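March, late evening, on the balcony

Well, we made it! Two flights, one very long wait for a bag and a minibus driver who sang the whole way from the airport, and now I'm sitting outside our room at the Sombatkul guesthouse with my feet in a bucket of cold water. Bliss.

I should have written last night but I fell asleep in my clothes. So, catching up. Breakfast was rice soup with an egg in it, ginger on top, and a little dish of chillies I wasn't brave enough for. Then we set off for the waterfall at Prako, which the lady at the desk said was an easy walk. Easy for her, maybe! The path goes up through bamboo and then turns into steps, and there's a painted board at the bottom that says 1,597 of them to the top. I read it out loud and my sister nearly turned round and went back to bed.

We stopped over and over. I was beaten up the hill by a man carrying a crate of melons on his shoulder, who wasn't even puffing. But oh, the pool at the top! Green and freezing and full of small fish that nibble your toes, which made me shriek so loudly that a whole family came over to look. We stayed for 2 hours and ate sticky rice out of a bag with our fingers (mine had coconut in it, hers had beans, I won).

Coming down was worse than going up. My knees have a lot to say about it this evening.

We'd meant to get the 56 bus back but it had gone, so we shared the back of a pick-up with some students and a sack of onions. It cost 100 baht for the pair of us and I'd pay double to do it again, with the wind in my hair and the hills going pink behind us. I kept thinking of Brornwood at this time of year, all drizzle and people scraping their windscreens, and feeling very smug.

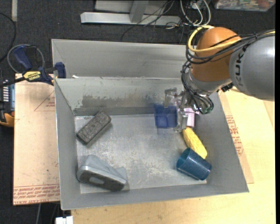
Dinner was at the night market by the river. I had noodles, then grilled squid, then more noodles from a different stall as the first lot had been so good, and a pancake with banana in it that I'm still thinking about now. My sister bought a pair of elephant trousers after swearing on the plane that she never would. They do suit her, annoyingly.

Note to self: buy more mosquito spray, the stuff I brought is useless and I've got bites on my elbows, of all places. Also ring Mum.

Tomorrow it's the boat to Lukix, if we can get ourselves out of bed. It leaves at six in the morning and we've been told to bring a hat, a towel and something to eat. I've packed the towel. The hat is somewhere at the bottom of my rucksack and it can stay there until I've dried my feet.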